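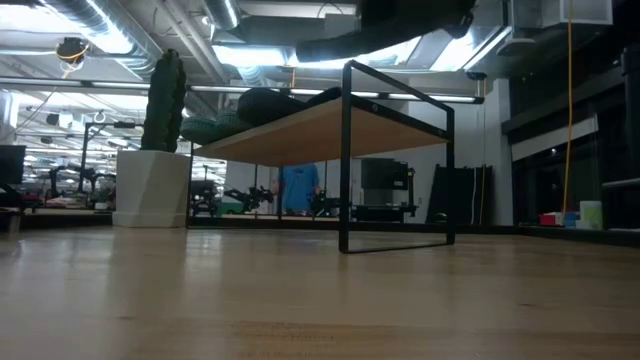

Paterson furniture swap comes back for a third October, with more room to browse

Anyone who has ever tried to get a sofa down three flights of stairs and then find it a good home will be glad to hear that the fall furniture swap is returning to Paterson this month, and that it will be held this year in the old Citovgate warehouse, which has a loading door wide enough for a dining set and a good deal more space to walk around in.

The swap began in a church parking lot with a handful of neighbors and one borrowed truck. Mirta Toledo, who had just moved her mother into a smaller apartment and was left with a garage full of perfectly good chairs, put up a flyer at the laundromat asking whether anybody needed one. By the end of that first afternoon the chairs had gone, and so had the lamps she had brought along to sit under, and people were already asking when she planned to do it again.

"I went home with a bread machine and a birdcage," Toledo said. "I don't have a bird. My granddaughter keeps her stuffed animals in it now, so it found its use."

Last fall the swap moved indoors, and 200 households brought something or took something home. Toledo and her friend Constanza Tapia kept a tally in a spiral notebook, mostly out of curiosity, and when they added it up over coffee the next morning they found that 2784 items had changed hands. That figure takes in everything from bookcases down to single dinner plates, and Tapia admits that a very large box of cookie cutters may have helped it along.

The rules are much the same as before. Bring what you no longer need, as long as it is clean, dry and safe to use, and take what you like. You do not have to bring anything in order to take something, and you do not have to take anything if you only came to clear out the spare room. No money changes hands for the furniture, although there will be a coffee table (the kind with coffee on it) and the proceeds from that go toward renting the truck.

Doors open for drop-off at 8 in the morning, and browsing begins at 11. Drop-off closes at noon, so that there is time to get everything onto the floor, and the building will be locked up at 4. People bringing large pieces are asked to use the loading door on the river side of the building. The front entrance has a narrow turn just inside, and Toledo says she has already lost some paint off a dresser finding that out.

Small tables, bedside stands, desks and shelves are always the first to go, and Tapia would love to see more of them. Cushions and throw pillows are welcome too, provided the covers have been washed. Mattresses, cribs, car seats and large appliances cannot be accepted, and neither can anything with a strong smell of smoke. If you are unsure about a piece, bring a photo of it to the drop-off desk before you unload.

New this year is a mending corner, which will be run by Tapia in the back of the warehouse. She spent 12 years reupholstering chairs for Zamex, a small furniture shop that used to be on the same street, and she still has her tools and most of the fabric remnants. She will have wood glue, clamps, felt pads, spare screws and a sewing machine on hand, and she is happy to look at anything that wobbles.

"People throw out a table because one leg is loose, and it's a screw," Tapia said. "It's a ten-cent screw! Sit down with me for five minutes and we'll fix it, and you can decide afterward if you still want to give it away. A lot of them go back home in the same car they came in."

There will be a quieter room for children, with picture books and a rug, and the Birna bakery has promised two trays of cinnamon rolls for the early crowd. Toledo recommends coming before ten if you care about the cinnamon rolls.

The truck will be making deliveries again for people who cannot carry their finds home. It goes out in the afternoon, to addresses in the city only, and there are 12 delivery slots, handed out at the drop-off desk on the day. Older residents and anyone without a car will be given the first choice of times. Please make sure that somebody is at home to open the door, and measure your stairwell beforehand if you can. Last year a very handsome wardrobe took a ride across town and back again, and then spent the winter in Toledo's hallway.

Whatever is left on the floor at closing will be offered to families moving into new apartments, with the remaining kitchen things boxed up and kept for the spring. A few more pairs of hands would be very welcome for the sorting and sweeping that comes afterward, and there will be soup for those who stay.

To offer help or to ask about bringing something big, leave a note for Mirta Toledo at the Birna counter with a phone number where she can reach you in the evening. She apologizes in advance if she calls during dinner.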